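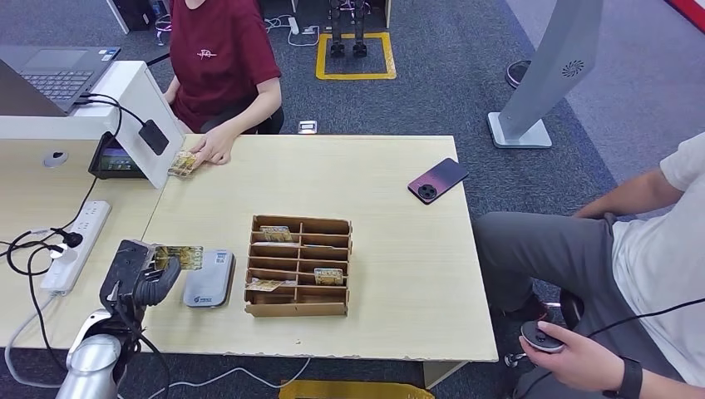 Card sorting trial moves to second stage at Henholm

Staff at the Henholm office have started the second stage of the card sorting trial, which runs until August. In this stage the robot hand picks up one card at a time and places it in a slotted cardboard organizer, while a staff member stays at the table and another person works with a handheld controller.

Until now, returned visitor and member cards from the Ruklow and Pirzada sites were sorted by hand at the front counter. A normal batch is 122 cards and takes one person most of a morning. The robot is slower than that for the time being - almost 19 seconds a card on a good day - and it still has trouble with cards that lie flat.

No positions are being cut. The nine people on the counter roster keep their hours, but the work will shift. Less time will go to sorting, more to phone enquiries and replacing damaged cards. Those who want to learn to run the controller can sign up for training, which takes 12 hours in total and is paid at the regular rate.

Some counter staff have said they liked the sorting as a quiet break from the public. Flirkeck, the contractor running the trial, has been asked to keep a share of hand sorting on the roster, and an answer is expected before the next stage.

Please keep bags and chairs clear of the taped area on the carpet. Training sign-up sheets are at the front counter.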